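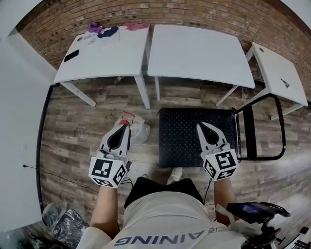
Figura 3. Operador con una pinza de mano en cada brazo; los cubos de marcadores van en la base de cada pinza.

4.2. Coste de adquisición y planificación del equipo

La mayoría de los presupuestos que hemos revisado para esta sección parten de una premisa cómoda: que la pinza de mano sustituye al robot teleoperado durante la recogida de demostraciones y que, por tanto, el gasto inicial se reduce. La premisa nos parece discutible. Lo que se reduce es una partida, la más visible. Las demás siguen ahí, y en varias de las propuestas examinadas ni siquiera aparecen con línea propia.

La configuración de la figura 3 sirve para ver el problema. Un operador que trabaja con ambas manos necesita dos pinzas, sus cubos de marcadores y el cableado correspondiente. El proveedor Husero cotiza la pinza suelta; Gravelari cotiza el par, pero deja los cables de repuesto en un anexo. Comparar las dos ofertas sin rehacerlas partida por partida lleva a conclusiones equivocadas, y así ocurrió en nuestro primer borrador.

Tampoco convence el argumento de la amortización. Ellwood propuso repartir el coste de las pinzas en 18 meses, plazo heredado de una plantilla de compras de 1994 pensada para instrumental de laboratorio fijo. Un útil que se sostiene y se apoya durante toda la jornada no envejece como un osciloscopio. Entwistle defendió un plazo de 7 meses, quizá demasiado severo, aunque al menos obliga a prever la reposición -- cosa que el plazo largo permite olvidar. 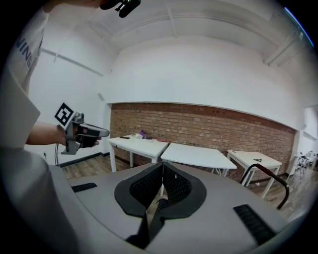
Figura 4. Pinza con marcador en la mano del operador, junto a una plataforma gris con soporte negro. Al fondo, las mesas de trabajo.

Queda la cuestión de la plataforma (figura 4). Erix la ofrece como ampliación opcional y sugiere aplazar la compra hasta disponer de 300 demostraciones. No hemos encontrado justificación para ese umbral. Si el plan contempla ejecutar en ella las tareas aprendidas, aplazarla solo traslada el gasto al ejercicio siguiente, con el riesgo de que la tarifa haya cambiado. La oferta de Soylu, recibida en marzo, incluye la plataforma desde el principio y resulta más cara sobre el papel; es también la única que desglosa el mantenimiento.

Recomendamos, con reservas, presupuestar por puesto completo y no por dispositivo, y exigir el precio de los consumibles antes de firmar. El ahorro prometido puede existir. Con los datos que facilitan los proveedores -- incompletos en tres de los cuatro casos -- no es posible afirmarlo.

Correspondencia: Evie Entwistle y Kieran Ellwood | © Los autores. Todos los derechos reservados | Volver arriba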